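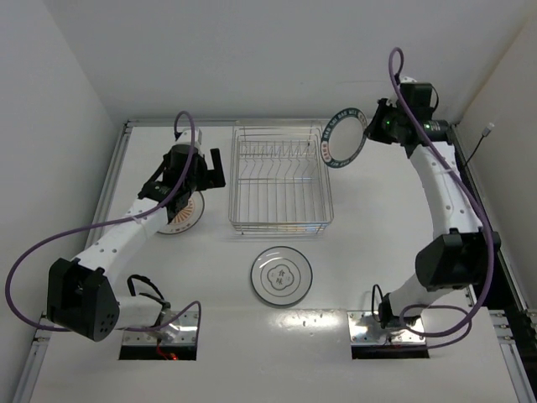

Why Do Plates Stand Up in a Dish Rack?

Have you ever helped put plates in a rack? Every plate gets to stand on its edge, like a book on a shelf! A wire rack is mostly open space, and that's the clever part. Water slides down the front and back of a plate, drips off the bottom, and air can move in between to dry whatever is left.

Lay a wet plate flat on the table and the water has nowhere to go. It just sits in the middle like a tiny pond.

Look for the well

Most dinner plates have a rim (the flat part around the outside) and a well (the lower part where your food goes). The well keeps the sauce from running off, and it's a great spot for a picture or some writing.
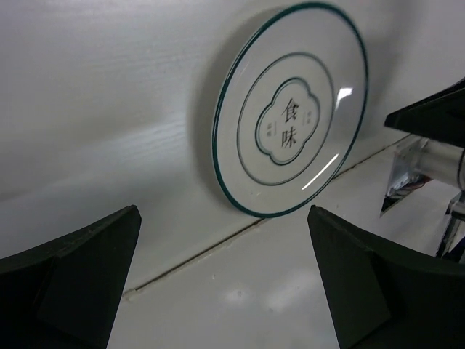

The Chinese characters 食味 mean something like "taste of food." What a great thing to find when you finish your noodles! Other plates have sunbursts, flowers or just a thin colored line around the rim.

Try it: Wet 2 plastic plates. Stand one in a rack and lay the other flat. Check them after lunch. Which one dried first?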